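Jobs & Mitmachen > Studien > Haushaltsrobotik > Teilnahmeaufruf

Teilnehmende gesucht: Aufräumarbeiten im Schlafzimmer mit handgeführten Greifern

Das Projekt Trasemen untersucht, welche Haushaltsarbeiten sich nach heutigem Stand an eine Maschine übergeben lassen und welche nicht. Für die laufende Erhebungsphase sucht die Trisov GmbH Personen, die in möblierten Wohnräumen Gegenstände sortieren, falten und in Behälter ablegen. Gearbeitet wird mit zwei handgeführten Parallelgreifern. Aus den Aufnahmen werden Steuerungsmodelle trainiert, die anschließend auf einem zweiarmigen Versuchsträger laufen.

Stand der Technik im Projekt: Das Umsetzen formstabiler Teile gelingt dem Versuchsträger unter Laborbedingungen zuverlässig. Bei Textilien, Folienverpackungen und Plüsch fällt die Erfolgsquote deutlich ab. Ein selbstständiger Betrieb in fremden Wohnungen ist derzeit nicht vorgesehen. Für die laufende Phase werden 2000 verwertbare Durchgänge benötigt.
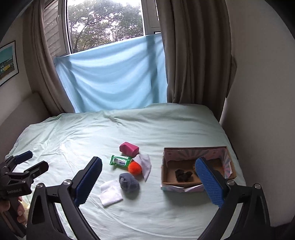
Ein Durchgang beginnt mit einer vorgegebenen Unordnung und endet, wenn alle Teile am Zielort liegen oder die Zeit abgelaufen ist. Die Reihenfolge der Teile ist freigestellt. Heruntergefallene Teile werden mit dem Greifer aufgenommen, nicht mit der Hand. Fehlgriffe sind kein Abbruchgrund und werden nicht aus den Daten entfernt, sie gehen als eigene Klasse in die Auswertung ein.

Aufgaben
- Ablegen und Einräumen gemischter Kleinteile nach Aufgabenkarte
- Falten kleiner Tücher mit beiden Greifern
- Paarweises Zusammenlegen von Socken
- Kurzes Protokoll nach jedem Block (Abbruch, Fehlgriff, Besonderheit)

Anforderungen
- Mindestalter 18 Jahre
- Beidhändiges Arbeiten im Stehen, auch vorgebeugt über Bett und niedrigen Möbeln
- Keine akuten Beschwerden an Handgelenk oder Schulter
- Deutschkenntnisse, die zum Lesen der Aufgabenkarten ausreichen
- Vorkenntnisse in Robotik sind nicht erforderlich
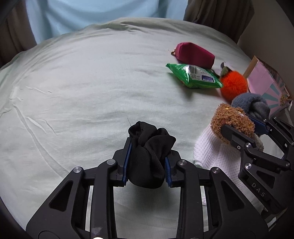

Biegeschlaffe Teile bilden den Schwerpunkt der Phase. Ihre Form ändert sich mit jedem Kontakt, und ein im Labor eingestellter Schließweg lässt sich selten auf das nächste Teil übertragen. Eine schwarze Socke, seitlich zwischen den beiden Backen gefasst, wölbt sich über und unter den Kontaktstellen heraus; aus dieser Lage muss das Modell erkennen, wo der Bund liegt und ob nachgegriffen werden muss. Menschen lösen das ohne Überlegung, und eben diese Bewegungen sollen aufgezeichnet werden. Die Teilnehmenden werden deshalb gebeten, in gewohntem Tempo zu arbeiten und die Griffe nicht zu vereinfachen.

Rahmenbedingungen
Die Teilnahme umfasst 11 Termine von je zwei Stunden einschließlich Einweisung und Pausen. Die Aufwandsentschädigung beträgt 500 Euro und wird nach dem letzten Termin überwiesen, bei vorzeitigem Ausscheiden anteilig. Termine liegen zwischen 9 und 18 Uhr. Erhebungsort ist die Versuchswohnung in Hultlow. Beginn ist im Mai.

Aufgezeichnet werden Bild, Greiferstellung und Bewegungsbahn, kein Ton. Hände können im Bild erscheinen. Eine schriftliche Einwilligung ist vor dem ersten Termin erforderlich und kann jederzeit widerrufen werden.

Bewerbung formlos mit Angabe der verfügbaren Zeiten und der Händigkeit über das Kontaktformular, Stichwort »Trasemen Textil«.

Kommentare (3)

linkshand_hl
Sind die Greifer für Linkshänder geeignet oder ist die Führungshand festgelegt?

Trisov Projektbüro
Die Griffe sind symmetrisch. Die Führungshand ist frei wählbar, sie muss nur innerhalb eines Blocks gleich bleiben.

waschtag
War in der ersten Phase dabei. Socken gehen nach einer Weile ganz gut, bei Tüchern tun einem abends die Daumen weh. Kann man sich nochmal bewerben?

Kontakt | Impressum | Datenschutz | © Trisov GmbH | Nach oben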